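Folding tips from the robot people: which ones hold up in a laundry room?

Last updated 17/07/2018

Every few months somebody sends me a research write-up on robots that fold shirts and asks whether I should be worried for my column. I read the latest one, from a group called Multent, twice. The method is fine as far as it goes. I'm less sure about what they claim it shows.

White cloth, two arms, patterned mat.

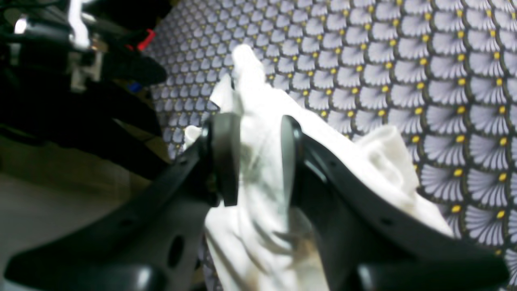
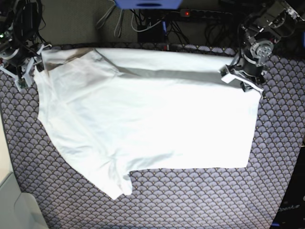
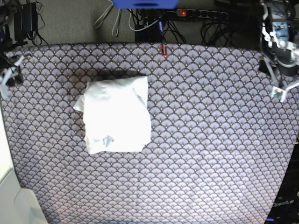 The method goes like this. A person steers the arms through the fold again and again, a program learns from those runs, and then the arms try it alone. They recorded 1108 runs and tested on 173. Boonmee Yensuk, the lead author, calls the result "household ready." I would like to see the household.

My trouble is with what counts as a fold. In their scoring, a shirt passes if it ends up inside a square of a certain size. A bundle can do that. Put a bundle in a drawer overnight and you'll be ironing it before breakfast. There is a second table, near the back, where the edges have to line up as well, and the score there is a good deal lower. That table didn't make it into the summary.

Still, I got some use out of the paper. What I tried at home:

Lift by two corners first. Their shirts did better when both top corners were pulled tight before the first fold. Same with mine. Pinch the corners, pull until the top edge is straight, lay it down slowly. This is the one I'd keep.

Fold on something that grips a little. They used a fabric mat and so did I, an old quilted tablecloth over the dryer. T-shirts stayed put. Dress shirts didn't care either way.

Use a busy pattern under white clothes. The paper says this helps the program find the edge of the cloth. It did nothing for me. Maybe if your laundry room is very dark.

Never regrab. They report that each extra grab in the middle of a fold made things worse. I folded 19 T-shirts with no regrabs allowed and four of them looked terrible. People have fingers - go ahead and fix the sleeve.

Smooth from the collar down before the last fold. This isn't in the paper at all. It's from Sakda Sangkhawat, who ran the pressing room at Sukprasert when I worked there, and it beats everything above.

Yensuk's group says a follow-up with towels is due in August. Towels are rectangles, so I expect a better number. I'd wait for the one with fitted sheets.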